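What the new arms are like to work beside

I have put off writing about the arms because everyone outside work asks me about them and I've got bored of my own answer. People want one of two stories. Either the robots are coming for us all and I'll be out by Christmas, or it's marvellous and my back has stopped hurting. My sister sends me articles. My back is the same as it was.

For anyone new to this blog, I pack china and glass for Jodby, which sells seconds and discontinued lines by post. If you have ever dropped the lid of your nan's sugar bowl and found another on the internet, there's a fair chance one of us wrapped it. It is not a complicated job but it has a knack to it. You learn how a cup wants to be held and which teapots have a weak spout.

In May we were all called into the canteen and told that a company called Netetus would be putting in a system called Ryu. There were slides. A man in a very clean fleece said Ryu would "take the repetition out of the role", and I remember looking along our table to see if anybody else had flinched. The repetition is most of the role. If you take it out you had better have something to put back in, and on that point the slides were thin.

So now we have seven arms on the main line, where there used to be benches. The benches have gone to the mezzanine with the Christmas decorations. We were told no jobs would go, and so far none have, if by jobs you mean people being handed a letter. Two packers left over the summer and their places were not advertised. When I asked, I was told this was natural turnover. It may well be. It's also a very handy sort of nature.

The new job title is line support. I stand between two arms with a tablet on a stand. An arm picks up a piece, the fingers close, the piece goes into its box, and the next one comes along. When it can't manage, a light goes amber and I press a button and do it by hand, then I press another button to say why. There are 25 reasons on the list. None of them is "the handle is where it always is on that pattern and you went in from the wrong side again", so I choose Other. I've been asked to use Other less.

Everyone who visits wants to see the fingers. They come in pairs, white plastic, one ridged along an edge, and they meet at the tips like someone about to pick up a pin. I'll admit they are clever things. I've stood and watched them close up, tips wrapped in crumpled white stuff as thin as tissue, and found myself thinking of my own hands, which isn't a comfortable thing to do at six in the morning.

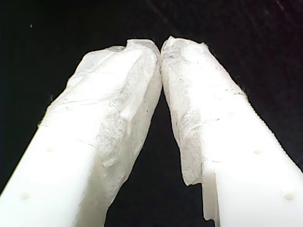 Rumport, 7th September

I started this post on my tea break and I'm finishing it at home, Saturday overtime done. The overtime is worth a mention. We were told there would be less need for it after Ryu, and I have worked more Saturdays this summer than last.

The target is the reason. By hand, on the old benches, a decent packer was asked for 194 pieces a shift. Most of us got there, some went over, and on a bad day with a lot of tureens you fell short and had a word with the team leader, who had packed tureens herself and knew. The target for a support station is 519. I'm told that's well within what the arms can do. I'm sure it is, on side plates. The trouble is that every piece the arm refuses comes to me, and those are the awkward ones by definition. I used to get an easy run of saucers in between to rest my wrists and my head. The arms get the saucers now.

I've tried to explain this to people who don't do the work and I can see it sounds like moaning. Fewer pieces through my hands, what's the problem? But a shift of nothing but gravy boats and ship's decanters, with a light going amber at you, is a harder shift than the old one. It's also a lonelier one. We used to stand across from each other and talk. Now we're all spaced out along the line facing the same way, and you'd have to shout over the air handling. I knew all about one colleague's kitchen extension up to the plastering, and I have no idea whether she ever got her tiles.

Breakages are down, according to the board by the clocking-in machine. I would like to believe the board. What I notice is that a breakage at my station goes down under my name and a breakage at the arm goes down as a "handling event", which is counted somewhere else. I did ask where. The answer was that it goes into the improvement data, and that Netetus look at it, and that I'd be hearing more.

Then there's the training. Two afternoons a week a few of us are taken off the line to show the engineers how we hold things. I quite like these sessions, which annoys me. They are polite, they listen, and it is a pleasure to be asked by someone with a degree why you put your thumb inside a cream jug. They write it all down. It took me years to learn that, mostly by breaking cream jugs, and it took the engineer one afternoon to get it off me for my ordinary hourly rate plus a biscuit. I asked whether there was any payment for it. He went a bit pink and said it was a question for Jodby. Jodby said it was covered by "reasonable duties".

I don't want to be unfair. A younger lad on our shift has moved over to looking after the arms, and he loves it and got a rise. The heavy stacking at the end of the line has been taken off us altogether, and I don't miss it one bit. If they had only ever automated that part I'd be writing a very different post, or more likely one about the allotment.

But I keep going back to the canteen and the slides, and to the word "freed". We would be freed up for more skilled tasks. I've looked for those tasks. As far as I can tell the skilled task was packing, and I'm doing the worst of it at a faster pace, on my own, with a tablet asking me why.

We have a meeting with management later this month. I'm going to ask for three things: the saucers shared out, the handling events put up on the same board as ours, and a straight answer about whether the two empty places will ever be filled. I expect to get the first, because it costs them nothing much. I'll report back.

Beans are finished on the allotment, by the way, and if anyone near Rumport wants courgettes, please, come and take them.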